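Student Robotics Program: Spring Progress Report
Submitted to the Pleltiva Education Fund
Prepared by Stela Stoica, Program Lead

Status of the grant

The program remains within its approved budget. As of the end of April, 73 percent of the award has been spent, chiefly on the manipulator arm, replacement fingertips and workstation upgrades. The remaining funds are committed to the summer session and to entry fees for the Orkanent student competition.

Participation

Enrollment stands at 20 students, divided into 3 teams. Attendance was steady through the winter term and fell slightly during examinations. Two students left the program for scheduling reasons and their places were filled from the waiting list.

Technical progress

The teams were asked to complete a working pick-and-place routine by the end of March. Two of them met that deadline. The Zidska team finished in April after rewriting its calibration code, which had produced errors whenever the arm was restarted.

Work has now moved to the desk-tidying task set by the competition. The arm must approach small objects on an ordinary work surface, and cables and connectors have proved the hardest category. Students are building a labeled image set from the wrist camera for this purpose. The target is 2000 images, and labeling is being shared among all teams under a common written guide.

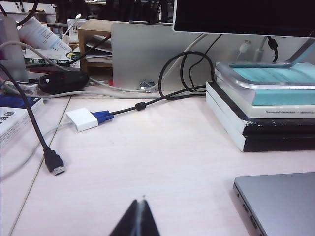
The labeling guide was revised twice during the period. Early versions did not say how to mark a cable that passes behind another object, and the teams handled such cases differently. The current version sets one rule, and the older labels are being corrected to match.

Difficulties and next steps

Delivery of the second arm from Vlachopoulos has been delayed, and the teams continue to share one unit on a rotating schedule. We request approval to move the unspent travel allowance to additional supervised lab hours in June. A revised budget table will be sent separately.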